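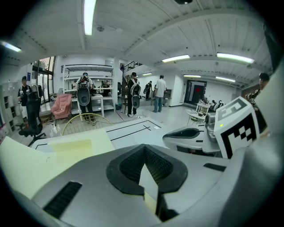 # nollholm-handheld

Student-collected manipulation clips, recorded with hand-held grippers and backpack units by the Gallagher Robotics Club. Version 3. Card last edited 24th November.

Please read the card before you download anything. The set is small, it was made in a hurry for a competition, and several of the things we believed about it in June were wrong. We are publishing it because two other student teams asked for it and because the bad parts may save someone a semester.

## Short version

| | |
|---|---|
| Clips recorded | 338 |
| Clips released | 222 |
| Tasks | 3 |
| Camera | fisheye, mounted on the gripper |
| Where | one room, Nollholm building |
| Who | club members, right-handed for the most part |
| Robot used for playback | Murau (our arm, see below) |
| License | CC BY-NC 4.0 |

The clips that aren't released were dropped for lost tracking, missing consent, or labels we couldn't agree on. They are not available on request.

## Why this exists

The Trenent student challenge lets teams bring their own training data. The pitch for hand-held collection is easy to like: you skip the robot, hand a gripper to whoever is free, and the policy learns from people doing the chore the way people do it. Our proposal said this would be cheaper, faster and more varied than teleoperating Murau.

Cheaper, yes. Faster, if you only count the time the recorder is running. More varied is the claim we would take back. We had a lot of hands and a single room, and most of the variety in the clips comes from how tired the person was.

## Tasks

**cup_move.** Pick up a small cup from a table and set it down inside a taped square. Starting position is up to the collector. The target square moved twice during the season and we only wrote it down once.

**note_place.** Pick up a loose sheet or a sticky note and put it on a marked spot. This is the hardest of the set and the one with the worst labels. Paper bends, sticks to the finger pads, comes off late. Collectors disagreed about whether a note that landed face down was a success. The `success` field follows the collector's opinion. We don't think you should train on it.

**bin_sort.** Move mixed small objects from a tray into a bin. Objects were whatever was on the shelf that day. There is an object list per clip, typed by hand, with all the spelling you would expect.

## What a recording looks like

The view is very wide and it bends everything. The gripper's own body takes up a large share of the bottom of every clip, and depending on how the hand is turned you may also get the other gripper and its marker block coming in from the side. A good part of what's left is ceiling. If you crop to the middle of the circle you lose the marker; if you don't, your model spends capacity on fluorescent lights. We tried both and can't recommend either with a straight face.

Collectors also don't stay put. People walk around between takes, and the recorder is often left running, so a clip can start or end with a view of the whole room and nothing being manipulated at all. `trim_start` and `trim_end` mark the useful part. They were set by eye by whoever was on labeling duty, and some are late enough to cut off the first grasp.
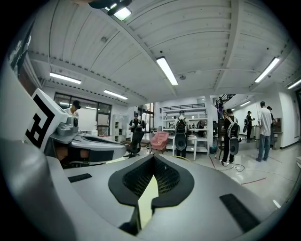

*Gripper-mounted fisheye view of the workspace. Marker cube at left, two people with backpack units facing away, tape lines on the floor at right.*

## People in the background

More people show up in this data than we planned for. The wide view takes in anyone standing nearby, including club members waiting for their turn. We treated this as a minor privacy chore and it became the largest single cost of the release.

- Every person in a released clip signed a release form. Clips with someone we couldn't reach were dropped.
- Faces are blurred by an automatic tool, then checked by a person. The tool does badly near the rim of the fisheye circle, where heads are stretched. We corrected those by hand and have probably missed a few. Tell us and the clip comes down.
- Audio was never recorded.

Other collectors in the background are also a problem for training. They wear the same gear as the person recording, and a second gripper belonging to somebody else can drift into view. Our early hand detector happily tracked the wrong one. The `other_rig_visible` flag was added for this in version 2. It is a yes/no value and was filled in by hand.

## Tracking

Each gripper carries a printed marker block so that one gripper's camera can find the other. Poses come from a mix of this and camera motion.

What we told ourselves: the markers give you relative pose whenever you need it.

What the logs say: the marker is in view often, but during the actual grasp the wrists turn in and it is blocked or seen at a steep angle. That is the part of the clip you care about. The pose file fills the gap by interpolation and flags it with `pose_source = interp`. Please use that column. A plot of the poses looks beautifully smooth and the smoothness is ours, put there by a spline.

White walls and a white ceiling don't help camera tracking much either. Clips recorded facing the shelves and furniture track better than clips facing blank wall. We noticed this after the fact and have no good numbers for it.

## Does it work?

Depends on who is asking, and how much of the demo video they watched.

We trained a small policy on the training split and ran it on Murau, cup_move only, 100 attempts with the table set up the way most clips have it. Murau got the cup into the square often enough to make a nice reel for the Trenent entry. We then shifted the table to the other side of the room and the policy mostly reached for where the table used to be. The second result was left out of the reel. It is in `eval/notes.md`, next to the raw attempt log, and we would rather you read the notes than watch the reel.

We have not shown any of the following, and would be suspicious of a paper that cites this set as if we had:

- that hand-held clips beat teleoperated clips at equal cost (we never ran the comparison, although it was the whole point of the proposal)
- that anything transfers to a different room
- that note_place can be learned from this data at all
- that wearing the backpack unit doesn't change how people move

On the last one, collectors complained about the weight and took shorter steps toward the end of a session. Somebody should measure that. We only have the complaints -- they're in the session logs under `remarks`, lightly edited for language.

## Files

```
nollholm-handheld/
 clips/ video, one folder per clip
 poses/ CSV, one per clip
 labels/
 tasks.csv
 trim.csv
 objects.csv
 splits/
 train.txt
 test.txt
 eval/
 notes.md
 attempts.csv
 logs/ session logs, plain text
 CHANGES.md
```

Columns in `poses/*.csv`:

| column | meaning |
|---|---|
| `t` | seconds from clip start |
| `x y z` | position, meters, first frame as origin |
| `qx qy qz qw` | orientation |
| `width` | opening between fingers, meters |
| `pose_source` | `marker`, `camera` or `interp` |

`width` has an offset that depends on which gripper was used. We calibrated at the start of the season and then again after a finger was replaced. The replacement session is noted in the logs. Clips from before it read slightly too wide.

## Splits

Split by collector, so no one person is in both train and test. We were pleased with this until a member of another team pointed out that the room, the table and the lights are identical on both sides. The test split tells you whether a policy copes with a new pair of hands. It says nothing about a new place. A second room was on the plan and fell off it when the competition deadline moved.

## Using it anyway

```
git clone the repo, then:
python tools/fetch.py --all
python tools/check.py
```

`check.py` verifies file hashes and warns about any clip where more than half the trimmed part is interpolated. You will see warnings. They are real, and we left those clips in since removing them would have gutted note_place.

If you are a student team looking for something to test a loader, a fisheye undistortion step or a blur tool on, go ahead -- it is fine for that. If you are choosing a base for a thesis, look at the session logs for an hour first and see whether you still want to.

## What we would change

Write the target position on the table itself, in view of the camera, every session. Stop recording when the task stops. Keep people who aren't collecting out of the room, or at least behind the person who is. Budget for labeling before buying a second set of hardware. Run the teleoperation baseline first, while there is still time to be disappointed by it.

We would also ask someone outside the club to define success for note_place. By the end of the season the labelers had each settled into a private rule, and no two rules were alike.

## Changes

**v3** Removed clips with incomplete consent. Added `pose_source`. Fixed swapped quaternion order in the older files. If you trained on v1 or v2 and your robot turned its wrist the wrong way, that was us.

**v2** Added `other_rig_visible` and the collector-based split.

**v1** First release, June. Please delete it.

## Reporting problems

Open an issue with the clip ID and the time in seconds. Privacy reports are handled before anything else. Questions about the Trenent entry itself should go to the club mailbox listed in `logs/README`; we can't answer for how the challenge scores things, and we've stopped guessing.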